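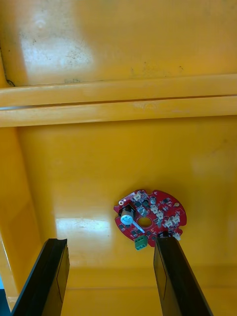

Faltstead Repair Café Log

Version 4, last changed 25th January

What this is

A table of repairs attempted at the Faltstead repair café. Each row is one item brought in by a visitor. The current release has 2550 rows. It began as a paper sheet kept next to the sign-in book, and the older rows were typed up from those sheets, so they are less complete than the newer ones.

Files

repairs.csv: the main table
categories.csv: list of item categories and their codes
sessions.csv: one row per session, with opening hours and number of benches
changes.txt: what changed between versions

All files are UTF-8, comma separated, with a header row. Text fields that contain a comma are in double quotes.

Columns in repairs.csv

repair_id: whole number, never reused
session_id: matches sessions.csv
category: a code from categories.csv
item: free text as given by the visitor, e.g. "toaster", "lamp from my gran"
make: free text, often blank
age_years: the visitor's estimate
fault: free text, the visitor's words
finding: free text, the repairer's words
outcome: fixed, part_fixed, advice, not_fixed, unknown
weight_kg: weighed on the kitchen scales, or blank
parts_used: free text
minutes: time at the bench, to the nearest five

Categories

There are 17 categories. Clothing and textiles were one category up to version 2 and are now split. Old rows were recoded by reading the item field. Where it wasn't clear, the row went to textiles. Bicycles have their own code, but only simple jobs such as punctures and brake blocks are taken on.

Missing and odd values

In 198 rows the outcome is unknown. Most come from one August when the outcome column was left off the printed sheet. Please don't count these as failures.

age_years is unreliable. People tend to round to five or ten, and inherited items are sometimes given the age of the owner's memory of them. A value of 99 was used on paper to mean "very old" and has been kept.

make is spelt however it was written down. We have not merged variants. If you do, we would like to have your lookup table.

part_fixed means the item works but something is still wrong with it, for example a radio that plays on one band only. Before version 3 some repairers used "fixed" for this.

Personal details

Visitors' names and phone numbers were on the paper sheets and were never typed up. Free text was read through and anything that pointed to a person was replaced with [removed]. If you find something we missed, write to us and we will take it out in the next release.

Using it

The Odholm group uses the same columns, so the two logs can be stacked if you add a column for the place. Their repair_id values overlap with ours.

Weights are of the whole item as brought in, including the plug and lead. Don't add them up and call the result waste avoided unless you also filter on outcome.

Licence

Free to use, share and change, as long as you credit the Faltstead Repair Café and say which version you used.

Known problems

Sessions 12 and 13 have the same date in sessions.csv. One of them is wrong.
A few rows have minutes = 0.
Pound signs in parts_used are garbled in the oldest rows.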